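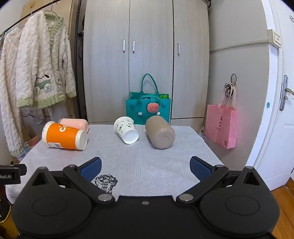 *Les gobelets, couchés devant le sac.*

On m'avait dit que l'appartement de Hellunlow se rangeait tout seul. C'était l'expression de l'agence, Sastodia, et je l'avais notée dans la marge du bail avec un point d'interrogation.

Je suis rentrée un soir de février et j'ai trouvé les gobelets couchés sur la nappe. L'orange regardait la fenêtre. Le rose se cachait derrière lui, comme d'habitude. Le gros beige regardait l'armoire et me montrait son fond, ce que j'ai pris pour une impolitesse. Je les avais laissés debout le matin. Je crois.

Ma voisine du dessous soutient que les objets se couchent quand on part trop longtemps. Elle tient ça d'une tante d'Arnbridge, et la tante le tenait d'un almanach. J'ai demandé à voir l'almanach. Il avait brûlé, évidemment.

J'ai appelé l'agence. Une voix m'a expliqué que le loyer, 286 par mois, comprenait « une certaine entente avec le mobilier ». J'ai demandé ce que cela voulait dire concrètement. On m'a passé de la musique.

Restait le sac. Du feutre bleu canard, des pompons, et au milieu une boule de peluche rose corail piquée de graines sombres, fraise ou autre chose, je n'ai jamais tranché. On me l'avait offert avec l'assurance qu'il portait chance. En presque 21 mois, il avait surtout porté des poireaux.

J'ai relevé les gobelets un par un. Le blanc à petits motifs, je l'ai tourné vers le mur, pour voir. Puis je me suis assise sur le lit, manteau sur le dos, et j'ai attendu. À trois heures du matin, rien n'avait bougé. J'ai pensé : voilà, un courant d'air, une étourderie, et une voisine qui s'ennuie.

Je me suis levée pour éteindre. Derrière moi, quelque chose de léger a roulé sur la nappe, sans se presser.

Je n'ai pas regardé. J'ai dit tout haut que je n'y croyais pas, et j'ai laissé la lumière.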